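Outdoors > Gear Talk > Clothing Care & Storage

Storing puffy jackets for summer – fold, hang or stuff?
14 replies · 195 views

mapleridge_jo
OK so it's that time of year and my closet is full. We have four people in this house and every one of them owns at least one quilted jacket, some of them two, and I have a single under-bed bin and the end of a closet rod to work with. Last year I rolled everything up tight, crammed it in the bin and forgot about it. My Vedberg came out in the fall looking like a pancake and took days to puff back up. The kids' ones were fine, but I think those are polyester fill.

So what do you all do? Fold flat? Hang? I've been eyeing those vacuum bags but my sister says they wreck down.

tentpegger
Your sister is right. Don't vacuum down. Synthetic doesn't love it either. I hang mine on a fat wooden hanger with an old pillowcase over the top and leave it alone until February or whenever I next go up north.

Corinne_B
I'm going to disagree with the hanging. I hung a Tromen parka for 2 summers and all the fill slid down in the baffles, so the shoulders were just two layers of nylon. It was heavy, sure, but it never came right. I fold now, once across the middle, sleeves in, and nothing goes on top of it.

tentpegger
Fill doesn't slide between baffles if the baffles are sewn through, Corinne. Something else was going on with that parka.

Corinne_B
Well I'm the one who wore it and I had cold shoulders!

3 people liked this

Reijo Väisänen
Both can work. What matters more is that the jacket is clean and fully dry before it goes away. Body oils in the collar do more harm over a summer than any fold. Wash it, tumble it low with a couple of tennis balls, then leave it lying out another day even if it feels dry. I use a big cotton sack, 60 liters, one jacket to a sack, up on a shelf.

mapleridge_jo
One jacket to a sack! I'd need a second house, Reijo. But point taken on the washing, I skipped that last year. Does the wash-in stuff matter or can I use regular detergent?

Reijo Väisänen
Something mild with no softener. Rinse twice.

halfpast_nine
Total lurker but I have to speak up for vacuum bags. I've used the Litside ones on my husband's ski coat and my own for ages, synthetic both, and after an hour on the bed and a good shake they're perfectly fine. If you live in an apartment you don't get to have a shelf for sacks. I suck out half the air and stop there.

tentpegger
Half the air I can live with.

dottie_k
Has anyone tried turning them inside out first? My mother did that with everything shiny. She had a Fakir ski suit that went away inside out every spring and the outside never got those white rub marks on the folds.

Corinne_B
Yes! I do that with the glossy ones. Matte ones I don't bother.

mapleridge_jo
Update, I started on Thursday night and I have opinions now. Folding a puffy properly is a two-handed job and then some, because the minute you let go of one sleeve the body springs open again. What worked best was zipping it up, laying it face down and bringing the sleeves in before touching the bottom. 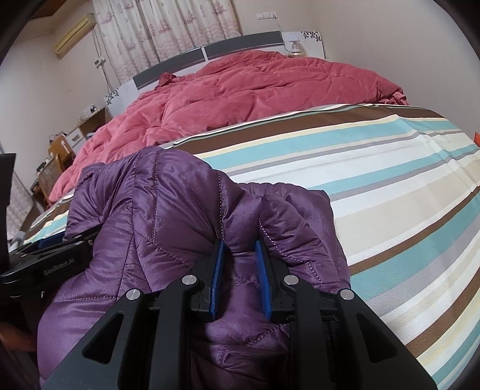 Folding on the bed is way easier than on the floor, I've decided, mostly for my knees but also because you can spread the whole thing out and smooth the air toward the hem. I did the big coats first and saved the shiny ones for the end. With the purple one I'd try folding along a row of that lighter stitching instead of across a puffy section, since the seams are where it wants to bend anyway, and with so many creases in a shell like that I don't think one more is going to matter. Dottie, I'm going to try the inside out thing on it too.

dottie_k
Oh I love that purple! My mother would approve. Empty the pockets before you turn it, I once put away a lip balm in July and that was the end of that lining.

tentpegger
Fold on the seams, sure. But you get cold spots there to begin with, so I'd still rather hang it.

Corinne_B
He's never going to let it go – fold it, Jo.

halfpast_nine
What size bin are you using? Mine is 41 inches long and it slides under a regular bed frame with the lid on, if that helps. I get the ski coats in the bottom and the lighter ones on top without having to sit on it.

mapleridge_jo
Mine's shorter than that, I think. I'll measure when I get home. The kids' ones are going in a duffel on top of the wardrobe either way, and the Vedberg gets the closet rod so tentpegger can sleep at night.

tentpegger
Fat hanger. Not a wire one.

Share (2) · 14 replies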